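Shared Work Area Safety Check, Arm Bench
Sirkwood workshop, 7 Apr 2026
Filled in by Lorenz Baumgartner

Before I get to the items, a word about why this list has grown so long. We began the Fenska trials hoping to learn whether an arm could take over the small chores of the packing desk (unpacking, sorting, handing things across), and the further we get, the more the checking is about the people sitting next to it. So bear with me!

1. Emergency stop tested before first use: OK
Pressed it twice, with the arm moving slowly both times.

2. Speed limit set for work beside a person: OK
Held at 300 mm per second. I know it feels like watching honey, but please leave it there until the September review.

3. Finger joints free of play: OK, with a comment
The index finger has a little wobble at the tip. It can still pick up a small box, though it squeezes harder than I would like, and I have asked Urnero for a replacement.

4. Cables clear of feet and stool casters: NEEDS ATTENTION
Cables that hang over the front of a desk are my old complaint, and the ones on the carpet are no better. Please tape or cover them before the next session.

5. Desk cleared of items not needed for the task: NEEDS ATTENTION
Remote, power bank and bottle all want a shelf of their own. A machine that can't yet tell a bottle from a box shouldn't be asked to work around both.

6. Seated person briefed on reach and hand position: OK
We went over it together before starting. Hands may come close to the fingers during a handover, but never between them.
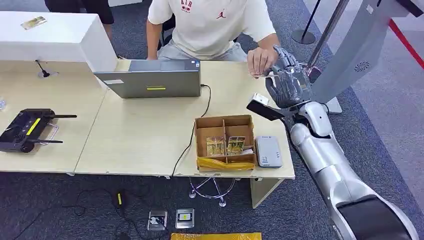
Güven Bayram would add a line to item 6: the person at the desk should be the one who decides when a handover begins, and the arm should wait, however long that takes. He has done the chore both ways and says he trusts it far more when he isn't being hurried. He also thinks sorting is close to ready, and that unpacking a taped carton is years off.

I agree with him on the waiting and have put it in as item 7, open until the Khoury software lets us set it properly. On cartons I am a bit more hopeful, but we managed only 9 clean openings out of 13, and the rest had to be finished by hand.

Next check: after the finger is replaced. Items 4 and 5 to be closed before then, please, and thank you all for your patience.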